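4. Setting up report card comments in Losia

Read section 3 first if your classes aren't showing yet. Comments won't attach to a class with no roster, and you'll type them twice. 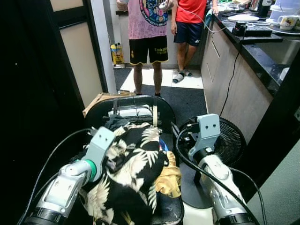 Stadivau Schools – Student Records Office

Who does what: classroom teachers do 4.1 through 4.3. Building leads do 4.4. Questions to Natsumi Sasaki (elementary) or Orlando Chávez (middle and high). Please not both, they share an inbox and you'll get two different answers.

4.1 Turn on the comment window

1. Log in with your staff account, the same one as for attendance. Student teachers use their mentor's class view, no separate login this term.
2. Open Grades, then Report Cards, then Comments.
3. Pick the marking period. It defaults to the LAST one that was closed. Change it.
4. Click Start Window. The bar at the top goes green.
5. Check the class name before typing anything. Split sections show up as two lines with the same name – look at the period number at the end.

Caution: Losia logs you out after 15 minutes without a save. Typing doesn't count as activity. Save doesn't happen by itself on this screen, even though it does in the gradebook. Yes we've asked.

4.2 Build your comment bank

Shared bank is already loaded. It's the one Encarnación Salcedo's group put together over the summer, sorted by subject. You can add your own on top.

1. From Comments, open My Bank.
2. Click Add. Give it a short title, 15 characters max. Longer titles get chopped and then you can't tell them apart.
3. Type the comment. Use {first} where the student's name goes. Curly brackets, not round.
4. Pick a language. If you want the Spanish version too, add it under the same title, don't make a new entry.
5. Save. Repeat.

Limit is 20 personal comments per teacher. To get past it you have to delete old ones. Archived comments still count against the limit.

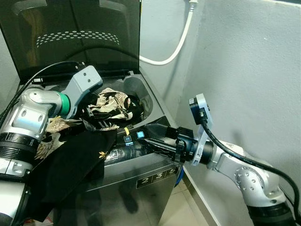 Top-loader with the lid up.

Note: pronoun fields are off for now. Write around it, or use the name again.

Note: don't paste from a word processor. Curly quotes print as little boxes on the paper copy. Paste into a plain text window first, then copy from there.

4.3 Attach comments to students

1. Open the class, then click the student's row. Not the checkbox – the row.
2. Choose up to three comments. A fourth one will save but won't print.
3. Add free text underneath if you want. Free text prints last, always.
4. Click Preview. Read the whole thing. Name spelled right, right subject, no leftover {first}.
5. Save, then Next Student.

To give a whole class the same comment, tick the box at the top of the list and use Apply to All. This overwrites what's there. It does ask you first, but the message is easy to click thru.

Students who moved in after the start of the marking period: leave the grade blank, use comment code NE (new enrollment), and put the start month in free text. "Joined class in November" is fine. Don't carry over comments from the old school.
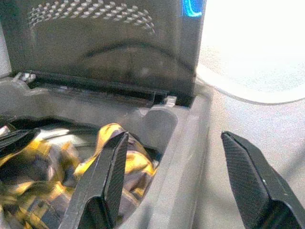
Open lid.

Caution: attendance, discipline and health stuff doesn't go in comments. Report cards go to every address on file, and for some families that's two households. If you're not sure about a line, leave it out and call home.

4.4 Building leads: review and lock

1. Open Review from the left menu. Classes with missing comments are in orange.
2. Click a class to see who's missing. Use Remind to email the teacher. One reminder is enough, it goes out right away.
3. Spot check a few from every grade. Read them in Preview, the list view hides line breaks.
4. To send one back, click Return and type why. The teacher sees your note word for word.
5. When everything is in, click Lock.

Unlocking has to come from Records. Email Amparo Correa with the building, the class and the period number. She needs all of them, "the science ones" won't do it.

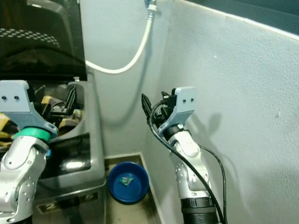

Blue bowl on the floor.

4.5 If something goes wrong

Comments gone after saving: wrong marking period most likely. Go back to 4.1 step 3 and switch. They're usually sitting in the old one.

Preview is blank: pop-ups are blocked. Allow them for Losia and reload.

Accents print wrong: update the browser first. If it still happens, send Natsumi or Orlando the student number and a screenshot of Preview.

Row is gray and won't open: student has withdrawn or is mid-transfer. Leave it alone, Records fills thsoe in.

Next: section 5, Printing and mailing.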